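Avdale Tenants' Union

From the Open Reference of Social Movements
Last edited: Nov 21, 2021
Shares: 58 | Comments: 4

The Avdale Tenants' Union, often called ATU or simply "the Union", was a housing rights organization in the mill town of Avdale. It was active during the 1960s and the first half of the 1970s. The Union became known mostly for its rent strike against the Bunard Land Company, which owned the greater part of the rental houses in the east side of the town. It is counted among the first tenant groups in its region in which black and white families were members on equal terms.

Background

Before the Union existed, a tenant in Avdale had very little protection. Leases were made by word, and the rent was collected every week at the door. A family which complained about a broken stove or a leaking roof could receive notice to leave within 20 days. Black families lived almost all in the streets behind the rail yard, where the houses were older but the rents were the same as in other parts of the town, and in some cases higher.

The first meetings were held in the basement of the church on Erent Street. They were not meetings of a union at that time, but of parents who wanted a safe crossing at the rail yard for their children. The crossing was never built. The parents continued to meet, and slowly the talk moved from the crossing to the houses.

The rent strike

In August the Bunard company announced an increase of rent for all its houses. The Union asked for a meeting and the company refused it. As answer, 58 households stopped to pay the company and put their rent each week into a common account at a savings bank. The purpose of the account was to show a judge that the families had the money and were willing to pay, if the repairs were done.

The company went to court and asked for the removal of all the striking families. Only 2 families were put out on the street, and both were taken in by other members the same evening. These removals brought newspaper reporters to Avdale for the first time, and the reports were not favorable to the company.

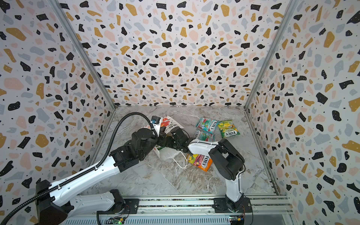
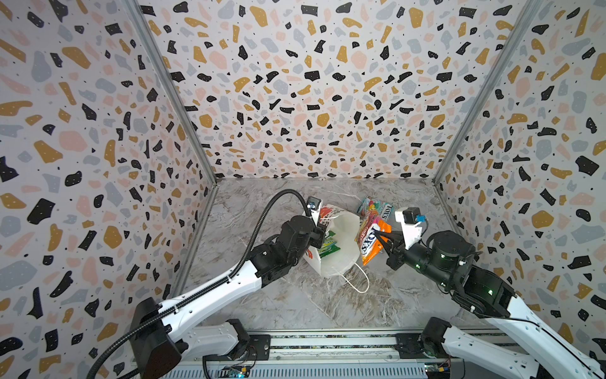
Terrazzo-style pattern on the walls and gray-and-white marble pattern on the floor, both views.

The strike ended with a written agreement. The increase was taken back, the company promised to repair roofs and water pipes before winter, and the money in the common account was divided: 80 percent went to the company as rent, and the other 20 percent was kept by the tenants for repairs they had already paid themselves. The agreement did not say anything about the separation of streets by race, and this was a disappointment for many of the younger members.

Later activity

After the strike the Union opened an office in the Lukáč Building, a former shoe store near the town hall. The office gave help with leases, with voter registration, and with letters to the county. It also kept a list of landlords who refused black applicants. The list was copied by hand and passed from family to family, and later it was used as evidence in a complaint to the county.

Inside the Union there were disagreements. Some members wished to work only on rents, others wanted to join the wider movement for civil rights and to march. The two sides remained in one organization, but they met on different evenings, and for some time each side printed its own newsletter.

The Union stopped its work after the Bunard company sold its houses in small lots to many different owners. It was hard to bargain with so many landlords at once, and the membership became smaller every year.

Records

The minute books are kept at the Avdale Public Library and can be read on request. The second book is missing. The hand-copied list of landlords is known from three copies, all of them incomplete and not fully in agreement with each other.

See also: Rent strike; Fair housing; Erent Street Church

Comments (4)

millgirl_east: My grandmother paid into the account at the bank. She kept the little book all her life and we still have it.

R. from Avdale: The Lukáč Building was a shoe store AND a barber, the barber was in the back.

oldledger: Is there a source for the 80 percent? I have read a different division in the county paper.

millgirl_east: @oldledger it is in the first minute book, near the end.

Contact | Copyright Open Reference of Social Movements | Back to top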